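Questions I get about the chili powder, and about buying ground chili from me in general. I've been answering these one email at a time for a couple of years and my thumbs are tired, so I finally typed them all up. If yours isn't on the page, write me anyway!

## Who are you, exactly?

I'm Rigoberto Carhuamaca. I grind dried chilies and a few other spices in a rented kitchen in Tullater and sell them under my last name, Carhuamaca, which my sister says is too long for a label (she's right, I had to shrink the type). I started out grinding for my own family, then for the neighbors, and then somebody's cousin wanted 90 jars for a wedding and I had to get serious about permits.

## Is it just you?

Mostly. Orlando Quintero does the roasting with me in the busy months and he's much better at it than I am. He smells when a batch is ready. I use a timer and still get it wrong now and then.

## Is your chili powder only chilies?

The plain one, yes. Chilies and nothing else. The one called Cirell has cumin, garlic, oregano and a little salt, and that's the one you want for a pot of beans or chili with meat. A lot of people in this country say "chili powder" and mean the blend, and then they buy the plain one from me and wonder why dinner tastes like it's missing something. If you're not sure, get Cirell.

Triston is the smoked one. No salt in it.

## How hot is it?

The plain one is medium. I know that's a useless answer. My mother thinks it's mild and my brother-in-law drinks milk with it. Chilies also change from one harvest to the next, and I don't blend batches to even them out, so if you've just opened a new jar, taste a pinch before you put in your usual amount. I write the batch number on the bottom of every jar, and if you send it to me I can tell you how it compares with the one before.

## Where should I keep it?

Somewhere dark and cool with the lid on tight. A drawer is great. A cabinet is fine too, as long as it isn't the one over the oven. I kept mine on the back of the range for years, right where I could grab it, and every jar went dull and dusty before I got to the bottom. Heat and light do that. Steam is worse, which brings me to the next thing people always do (me included).
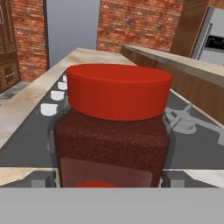
Please don't shake it straight into a steaming pot. The steam goes right up into the jar and the powder drinks it in, and a week later you're chipping at it with a knife. Spoon some into your palm or a little dish first and add it from there. Dry spoon, please!

## Mine has clumped. Is it ruined?

Probably not. If it smells good and breaks up when you press it with a fork, use it. You can spread it on a plate and let it sit out for an hour, then sift it back. If it smells musty or you see any fuzz, throw it out, and don't try to rescue the part that looks okay.

## Should I put it in the freezer?

You can, and for a big bag I'd say go ahead. Split it up first, though. Keep a small jar out for cooking and leave the rest frozen and sealed. When you bring out a new portion, let it come up to room temperature before you open it, otherwise water collects on the inside and you're back to the question above.

I don't bother with the fridge. It gets opened all day long and everything in mine ends up smelling faintly of onions.

## How long does it last?

I'd like you to use it within a year. It won't hurt you after that if it's stayed dry, it just gets tired. Rub some between your fingers and smell it. If you have to hunt for the smell, you'll need twice as much in the pot, and at that point I'd buy a new one (yes, I would say that).

Color is a decent clue too. A brownish look isn't always age, by the way. Some chilies are dark to begin with, and the smoked ones come out darker still.

## Do I need to cook it, or can I sprinkle it on at the end?

Either one, but they taste really different. My favorite way is to warm some oil over low heat, stir in the powder, count slowly to ten and then get something wet in there right away, like tomatoes or broth. It burns fast, and burned chili is bitter and there's no sugar in the world that fixes it. Start over, it's only a spoonful.

At the end it stays sharper and brighter. I like it that way on eggs, corn, popcorn and mango. Orlando puts it in hot chocolate, and I made fun of him until I tried it.

## Do you sell bigger sizes?

I do a 495 gram bag of the plain and of Cirell. It's meant for restaurants but anybody can order it. No big bags of Triston right now, the smoker is small and I can't keep up as it is.

## Can I reuse the jar?

Sure. Wash it in hot soapy water and then let it dry completely, overnight at least, with the lid off. The lid holds on to the smell longer than the glass does. A paste of baking soda and water helps, or you can just decide that jar is for chili forever. I wouldn't put cinnamon in it.

## Is it gluten free?

There's no wheat or any other grain in what I make, and I don't bring flour into the kitchen on my days. But it's a shared kitchen and a baker uses it when I'm not there. I clean everything before I start, and I still can't promise you zero. If you're very sensitive, I'd skip mine.

## When will you have more?

The new chilies usually get to me in March, and then I grind in small batches until they're gone. Last season that came to 1,580 jars, and the smoked ones went first. If you're on the email list you'll get a note the morning they go up, usually before 9, and after that it's first come, first served.

## Can I come by and pick some up?

Yes, but write first so I'm there! Parking is on the side street, and the bell doesn't work, so knock hard. If the grinder is going I won't hear you. Give it a minute and knock again.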